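Barnico Sourdough Starter: Frequently Asked Questions

These are the questions we get most often from people who have bought one of our dried starters or picked up a jar of live starter from the shop in Ullow. If yours isn't answered, write to us through the contact form and put your order number in the subject line.

What is in the packet?

Dried starter made from flour and water. The Lau starter is made with whole rye. The Flisia starter is made with white bread flour and is milder. Neither one has commercial yeast or sugar added.

How do I wake up a dried starter?

Put the contents of the packet in a clean jar with 3 tablespoons of lukewarm water and let it soften for ten minutes. Stir in 3 tablespoons of flour, cover loosely, and leave it on the counter. The next day, discard half and feed it again with the same amounts. Keep going once a day until it rises well between feedings. Most people get there within a week. A cold kitchen slows it down.

Nothing has happened after two days. Is it dead?

Probably not. Day two and day three are often quiet. Move the jar somewhere warmer, such as the top of the refrigerator or inside the oven with only the light on, and keep feeding it. If you see no bubbles after eight days, contact us and we will send another packet.

There is gray liquid on top. Should I throw it out?

No. The liquid means the starter is hungry. Pour it off for a milder flavor or stir it back in for a stronger one, then feed as usual. Pink or orange streaks are different, and so is anything fuzzy. In those cases throw out the whole jar, wash it, and start over.

Which flour should I use?

Any unbleached wheat flour works. Rye speeds things up. If you switch from one flour to another, do it over several feedings. Self-rising flour should be avoided because of the baking powder in it.

Can I use tap water?

Usually, yes. If your water smells strongly of chlorine, use filtered water or try bottled spring water for the first week.

How much counter space do I need for shaping?

A clear stretch a little wider than your forearm is long will do for one loaf. Stone, wood and steel are all fine. Stone stays cool, so a dough that is already slow will get slower if you leave it sitting there. Dust lightly with flour for shaping, and use less than you think you need. Too much flour makes the dough slide around and you won't get any tension in the surface.

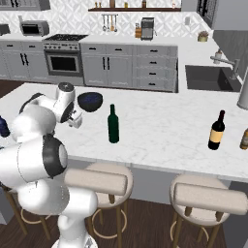
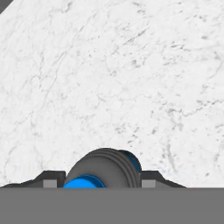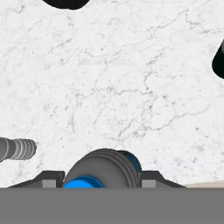

For cleanup, scrape up the dried bits with a bench scraper before you use any water. Wet flour turns to paste and will end up in your sponge. Don't put vinegar on marble or other soft stone. A damp cloth and a little dish soap are enough.

My dough is too sticky to handle. What am I doing wrong?

Wet your hands instead of adding flour. If it still won't hold together, the dough may have been left too long in the bowl. Shorten the first rise by an hour next time. You can also bake the sticky one in a loaf pan, where the shape doesn't matter.

What temperature should the loaf be inside?

We take ours out at 205°F. The crust should be a deep brown. Let the bread cool on a rack for at least an hour before cutting, and two hours for anything with a lot of rye in it.

How do I store the starter if I only bake once in a while?

Feed it, leave it out for an hour, then put it in the refrigerator with the lid on loosely. Feed it every week or two. Take it out the evening before you bake and give it one feeding at room temperature.

Can I freeze it?

You can, but drying works better. Spread a thin layer on parchment paper, let it dry completely, break it into flakes and keep it in a sealed jar. It will wake up the same way as the packet did.

Is it gluten free?

No. Both starters contain gluten, and so does any bread made with them as described on this site. The long rise does not make wheat bread safe for people with celiac disease.

Do you ship in summer?

Dried packets ship all year. Live jars do not ship in August because the heat in the trucks is too much for them. You can still collect live jars from the shop during that month. Ask at the counter before 4 p.m.

Can I give some of my starter away?

Yes, as much as you like. Please pass along the feeding instructions with it.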